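The Yellow Ones

Lutfa Bandara's mother had kept everything in tins, and it took most of May to get through them. Buttons, fuses, keys to doors in a house that had been sold before Lutfa was born. By the end there was one tin left, a big square one with Saver on the lid in red letters, and it was too heavy to be buttons.

She carried it down to the kitchen and put it on the table. Sajib was at the sink with his sleeves rolled up.

"If that's more keys, I'm going home," he said.

It was blocks. They were plain wooden shapes, the sort a small child has, and they filled the tin to the top. Some had been painted and some had been chewed. A folded receipt lay underneath them for 1,474, with no currency on it and the name Kariuki at the head of the page.

"Kariuki was the carpenter," Lutfa said. "He had the shop under our first flat. He made the bed as well."

"I remember the bed. I fell out of it."

He dried his hands and sat down. They were cousins and had spent every summer together until he was nine, when his father took the job in Hinis and the visits stopped. She had not been sure he would come to help. He had come with a van and a box of dustbin bags and had hardly said a word about the funeral.

She tipped the tin out carefully so that nothing rolled off. Sajib picked up a yellow block and turned it over.

"These were mine," he said.

"They were not."

"The yellow ones were mine. You had the others. Your mother drew a line down the floor in chalk because we fought."

Lutfa had no memory of a chalk line. She remembered the floor, which was green, and the smell of her mother's ironing. She remembered building a wall and being very angry when it came down. She had always thought the cat had done it.

"Was it you who knocked my wall down?" she said.

"Which one?"

She laughed, and then she had to get up and put the kettle on.

They drank their tea with the blocks between them. He wanted to know what would happen to them now. She said Chathurika had asked for anything that would do for the playgroup, and she had promised her a boxful. He nodded. He was still holding the yellow block.

"You can keep some," she said.

"What would I do with them?"

"I don't know. What would I?"

He put it down near the edge of the table and found another yellow one to go beside it. After that he began laying out a few more, leaving gaps between them, and she saw that he was trying to remember something, so she kept quiet and let her tea go cold.

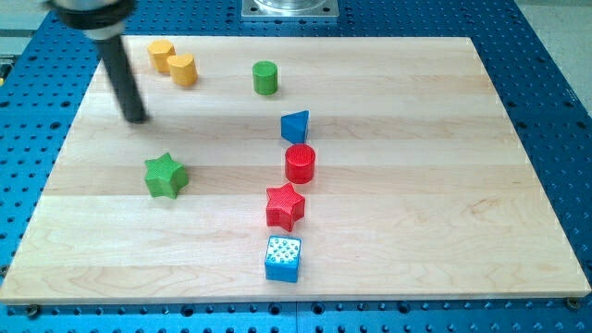

"There was a game," he said. "You had to shut your eyes and I moved one, and you said which."

"I was good at that."

"You looked through your fingers."

"I was still good at it."

She shut her eyes. She heard the fridge, and a lorry changing gear on the hill, and the small sound of wood on wood. When he told her to look, she looked for a long time. Everything seemed to be where it had been.

"You haven't moved any," she said.

"No."

"That's cheating."

"I did it every time," said Sajib. "You always picked one, and I always said you were right."

She thought about this. Then she told him to shut his eyes, and he did, with both hands flat over his face like a child. She took the two yellow blocks and put them in the pocket of his coat, which was hanging on the back of the chair. The rest she swept into the tin for Chathurika.

"All right," she said. "Which one?"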